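Skulwood Two-Arm Bench Cell
Set-Up and Operating Guide
Section 4: Handling open glassware

Revised 5/18/24 by Hala Tarawneh. Replaces the November issue.

Read Section 3 (Arm power and homing) first. The rules in this section apply to every program that moves a flask, beaker, or tube, including test programs and programs run at reduced speed.

4.1 Before you start

1. Put on safety glasses and a lab coat. Tie back long hair.
2. Check that the table covering lies flat where the flask will be set down. Small creases are acceptable. A fold that makes an empty flask rock is not.
3. Place the fixed equipment along the wall: pipette stand at the left, then the beaker, the tip box, and the tube rack.
4. Hang the pipette so that the tip clears the table.
5. Inspect each piece of glass under the bench lamp. Reject anything with a chip, star crack, or scratched neck.
6. Use water for all training runs. Total liquid on the table must not exceed 470 mL.

CAUTION: Do not reach between the arms while either one is enabled. Press the stop button and wait for the drives to release.

4.2 Handling the flask

1. Load program SALIBA-2 and set speed to 40 percent or lower.
2. Keep the arm that is not holding the flask on its own side of the table.
3. Start the program from the pendant. Stay at the pendant until the flask is standing on the table and released.
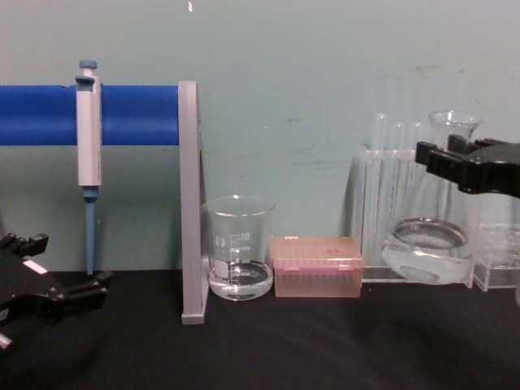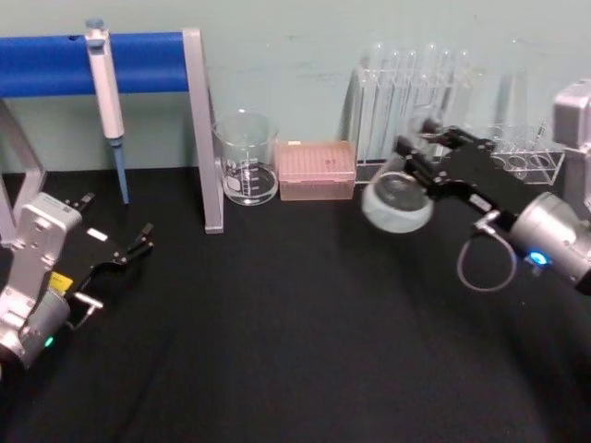
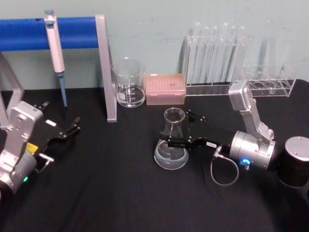
Flask on the table, held by the neck.
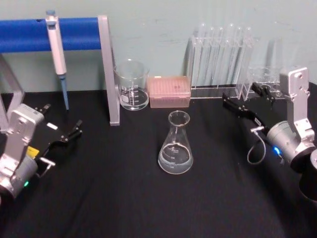

4. If the flask slips or turns in the fingers, press stop. Do not try to catch it.
5. After release, back the gripper straight away from the neck before any sideways move.
6. Record the run in the cell log with the program name, speed, and your initials.

NOTE: Grip force is set in the Avport controller under Tool > Limits. The limit for glass is 23 N. Only Walid Moussa and Ayman Azar have the password to change it. If a grip fails at this setting, clean the finger pads and try again before asking for a change.

4.3 Tilting

Tilt a flask only over the table, never over the front edge or over the other arm. Keep the rim away from cables and connectors. For a flask with liquid in it, use the slow tilt routine and do not combine the tilt with a travel move.

CAUTION: Grippers and wrist joints on this cell are not sealed. If liquid reaches either one, stop the program, switch off at the wall, and report it. Wiping the outside dry is not enough to return the arm to use.

4.4 Broken glass

1. Press stop and switch off both arms.
2. Keep other people away from the bench.
3. Pick up large pieces with tongs and small ones with damp paper. Use the glass bin, not the general waste.
4. Fold the table covering inward and replace it.
5. Check the finger pads for splinters with a flashlight.
6. Tell Fares Nasrallah before restarting.

4.5 Finger pads

Replace the pads every 3,000 grips or when the surface looks shiny. Spare pads are in the Branis drawer under the bench. Fit both pads of a gripper at the same time and run the empty open-close test from Section 3 afterward.

Go to Section 5 for shutdown.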